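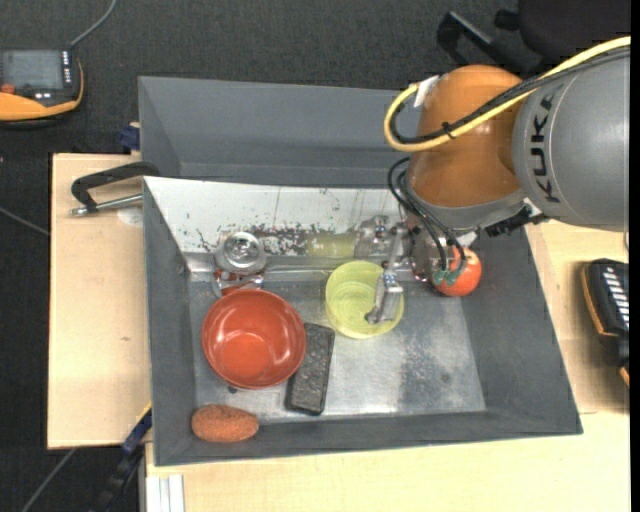
Grey bin on the work surface, KUKA arm at right.

Kestia Summer Reading Records

README, last updated 03/09/2021

Kestia is a tidy, open set of records from the summer reading program run through the public library and two primary schools in Prullis. Kids logged what they read, we typed it up, and now anyone who likes can have a look at what a town's worth of young readers gets through when school is out. We think it's a lovely little collection and we're very happy to finally have it in one place!

What you get

There are 779 reading logs in the main file, one row per child per season. A second file lists every title that appears in a log, with the author, the shelf category the library uses and a reading level where we could find one. A third file holds the weekly activity sheets (story walks, the comic-making afternoons, the read-to-a-dog mornings, which were a huge hit) with a head count for each.

logs.csv: the reading logs
titles.csv: the title list
activities.csv: program activities and attendance
notes.txt: odds and ends that didn't fit anywhere else

All files are UTF-8 with commas between fields. Dates are day first. If your spreadsheet flips them around on opening, import the file as text and set the date column yourself.

Columns in logs.csv

log_id: a number we made up, with no link to library cards
season: the summer the log belongs to
year_level: the child's school year at the start of the holidays
site: library, Flandard Primary or Csonka Street Primary
books_finished: as written by the child or a grown-up
minutes_read: total for the season, blank if only books were recorded
favourite: the title the child named as their favourite, if they named one
helper: yes if an adult filled in the log, no if the child did, blank if we couldn't tell

How the logs were gathered

Every child who signed up got a folded paper log with room for 60 titles. Plenty of them ran out of space and stapled on more pages, so books_finished can go well past that number. Logs came back to the front desk or the school office in February, and staff keyed them in over the next few weeks. Spelling in the title column has been corrected against the library catalogue. Spelling in the favourite column has been left exactly as the kids wrote it, and it's my favourite part of the whole set. Go and read it even if you have no plans for the rest.

The data covers 3 summers. The first one is thinner than the others, as Csonka Street only joined in the second year.

Known problems

Minutes are rounded differently from one family to the next. Some kept a careful tally and others plainly wrote down a nice big number at the end. Treat them as a rough guide.

There are 47 logs with no year level. We left them in so the title counts would still add up, and you can filter them out with year_level equal to blank.

Series are a headache. A child who wrote "all of them" beside a series name is counted as having finished one book, with the original wording copied into notes.txt. If you'd like to work out a better rule, please do, and send it to us.

Picture books and chapter books each count as one. Comparing totals between younger and older kids won't tell you much on its own.

Privacy

Names, birthdays and card numbers were taken out before anything left the library. Parents and carers ticked a box on the sign-up form to say a log could be shared this way, and logs without a tick are missing from the set. Please don't try to match rows to real kids.

Using the files

You're welcome to use them in class, in a report or just for fun. Year six students at Flandard Primary made bar charts of the most-read authors last term and they were terrific. Credit it as "Kestia Summer Reading Records, Prullis" and you're all set.

Contact

Teodoro Arellano looks after the files and would be thrilled to hear what you've made with them. Corrections are welcome too. Include the log_id and the column name, and leave a note at the library desk marked Kestia.

Changes in this version

Fixed swapped columns in activities.csv
Merged duplicate titles with and without "The" at the front
Added the helper column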